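The Last Picture House in Jirnidstead Would Like You to Sit Down

The Fodar has 611 seats, and on a good night in June you can have nearly any of them. I took one in row nine, which has a spring with opinions, and waited for a Hungarian western I had never heard of to begin.

It began late. Graziella Martinelli, who has run the place since her uncle got tired of it, believes a film should start when the popcorn line is finished and no sooner. "The train doesn't wait for you," she told me. "So at least the movie can."

Her programming follows the same logic. The spring season opened with a silent comedy, moved on to a submarine picture with the reels shown in the wrong order, and ended with 22 hours of serial adventure over a single weekend. Joon-young Hong, the projectionist, sat through all of it and now speaks mainly in cliffhangers. He says the submarine picture was better his way, and having seen it both ways, I am sorry to report that I agree. 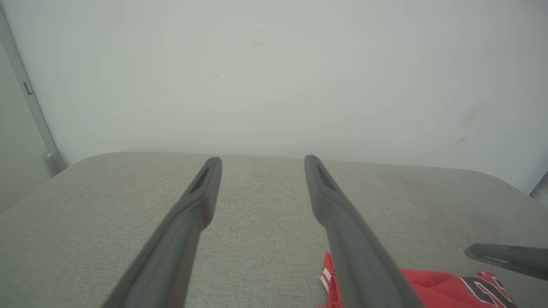 The Kovács Problem

Every repertory theater has one film it can't stop showing. At the Fodar it is Kovács, a three-hour drama about a man who repairs church organs and resents it. Critics were cool. Jirnidstead was not. It has played every winter for years, and people bring soup.

Kiều La has written her own subtitles for it, on the grounds that the official ones make everybody sound like a dentist. Hers are shorter and ruder — the funeral scene in particular is much improved. Italo Pellegrini, a regular who prefers the dentist version, sits through hers with his arms folded and has yet to miss a showing.

What comes next is a sound system. The old speakers give every villain a head cold, and the replacement costs $2,983, installed. Martinelli plans to raise it with a double bill of Stundus and its sequel, Stundus Returns, in which he mostly doesn't. Tickets are at the box office after four in the afternoon. Bring a cushion if you end up in row nine.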